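The Table in the Middle of It

What happens to a work table when it is cleared, and what a plain lidded bin has to do with it

Most working rooms have one table that everything ends up on. It might be in a spare bedroom, a shared office or the back of a workshop, and it may have been bought for something else entirely. Post lands on it. So do tape, pens, chargers, small bottles of one thing or another and the instructions for a lamp that was put together last winter. After a while people stop seeing the table and see only what is on it.

I spent part of September looking at tables like this, mostly pale ones, because pale wood is what a lot of people have bought in the past few years. It suits small rooms and it doesn't make a grey floor look any greyer. The drawback is that it shows marks. A dark oak top will hide a pen line for years. A blond one with a maple look will show it from the doorway.

The first job is always to take everything off. People resist this. They would like to work round the edges, move one pile on to another and wipe the gap. It takes longer and the wipe never reaches the middle. Put the lot on the floor, on a sheet if the floor is carpeted, and start with the bare top.
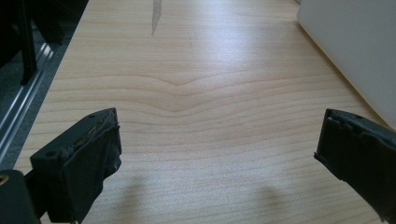
Grain is worth a look while there is nothing in the way. On many tops it runs side to side in long, easy bands, and then somewhere it dips into a point, like a chevron, before levelling out again. It helps to know where these features are. A streak that runs across the grain is usually a scuff or a stain and may come off. A line that follows it is more likely to be the wood.

For a grey or brown scuff on a veneered top, begin with a soft cloth, barely damp, and a drop of washing-up liquid. Go with the grain. Dry it straight away with a second cloth. If the mark is still there, try a white pencil rubber, lightly, before anything stronger. Scouring pads and cream cleaners are what do the lasting damage, and they do it fast, as veneer is thin and there is no sanding it back more than once. A mark that stays after the rubber can be left alone. It is a work table.

Check under the ceiling light and then again with it off. Overhead lighting puts a pale patch of glare on a light top and you can clean that same patch four times without seeing what is in it. Early evening, with the lamp off and the blind up, is a good time to find the things you missed.

Then comes the matter of what goes back. My own rule is that nothing goes back on the table that could live in a box. This is less strict than it sounds. It means the table holds what is being used today, and the rest goes into something with a lid.

The bins themselves are dull objects and the shops know it, which may be why they get such cheerful names. Trulley sells a range with clip-on lids in three depths. Lunddale makes a shallower one with a folding handle, and Brustside, which started out in garden storage, has a heavier version meant for sheds. Tokgöz bins are harder to find, but people who have them tend to buy more of the same so that the lids match. I have used all four at one time or another and the differences are smaller than the labels suggest.

What matters is the inside. A flat bottom is better than a ribbed one, as small things stand up on it and don't roll into the channels. Straight walls hold more than sloping ones, although sloping ones stack when empty. White plastic makes the contents easy to see, and it also shows ink, so keep pens in a cup or a pouch. A thick rim is kinder on the hands when the bin is full.

Latches are the part that fails. Open and close each one several times in the shop if you are allowed to. A handle on the lid is useful for a bin that moves from room to room, but the latches then carry the whole weight, and I would not trust small ones with anything like paper or tools. Carry a heavy bin from underneath. 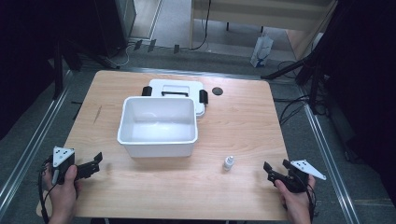
Small bottles deserve a paragraph of their own. Anything with a pointed nozzle – glue, oil, ink, eye drops – should be stored standing up and with its cap on tight. Laid flat in a bin, it will leak sooner or later and take the rest of the contents with it. A short jar or the cut-down bottom of a milk carton in one corner of the bin will hold several upright. Label them on the side and not the cap, since caps get swapped. If a bottle has lost its label and you don't know what is in it, don't guess. Put it aside and deal with it the same day.

Put the bottles in first, then the bulky things, then the flat ones. Leave a gap under the lid. A bin filled to the rim gets its lid pushed down on one side only, and from then on it never quite shuts.

Cables are a separate job and I would keep them out of the bin altogether. They tangle with whatever is near them. If they have to cross the floor, run them along the back where no one walks, and clip them down. Loose ones that aren't plugged into anything can be coiled, tied and put in a paper carrier bag under the desk until you know what they belong to. I have had such a bag for a long time and have taken two cables out of it.

Some tables have a small round hole near the far edge, meant for leads to pass through. It is worth using. A lead that drops through the hole doesn't hang over the front, and it isn't dragged off when somebody moves a chair. If you don't need the hole, a plastic cap will stop pencils going down it. Measure across before you order, as the sizes vary.

The whole job, with one table and one bin, fits into an afternoon with a break for tea. Wiping the inside of the bin first adds a couple of minutes. Let it dry with the lid off, lying flat beside it or behind it on the table, and do the shelf while you wait.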